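Home | Galleries | Textiles | Furniture | Index | Contact

Folding and Storage: Trousers and Heavy Cottons

Garment notes from the Eltstead workroom, compiled by Noura Khasawneh and Liam Buckley. The gallery covers the handling of denim and similar heavy cloth on a flat surface before shelving. The workroom holds 569 garments in all, of which 81 are jeans. Shelf depth is fixed, so the folded length matters more than the thickness.

Denim keeps a crease for longer than most shirt cloth. Fold along the existing seams where possible and keep the legs level at the hem. Bulk collects wherever several layers of seam meet – mainly at the cuff, the fly and the back yoke. Stacks are limited to six pairs, with alternate pairs turned end for end to keep the pile level.

Indigo can rub off on pale cloth. New jeans are stored apart from the cream and white cottons until they have been washed twice. Pins are not used. Shelf labels give the garment number, the waist and the inside leg, in that order.
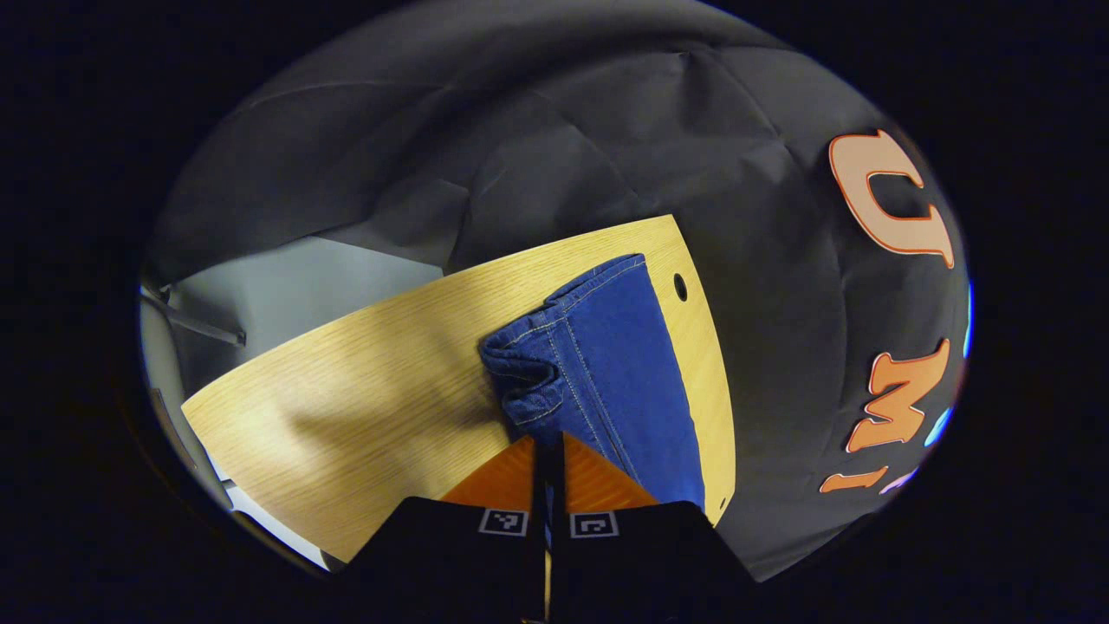
Page 6

Folded blue jeans on a light wooden table, dark grey cloth behind. One hem is rolled and bunched into a lumpy cuff, with pale stitching showing on the creased layers. A double row of stitching runs parallel to the straight hem edge.

Shelf plans and label sheets are held by Suha Mahasneh. Last revised 8th August.

14 shares | 2 comments

Contact the workroom | © Eltstead Workroom | Back to top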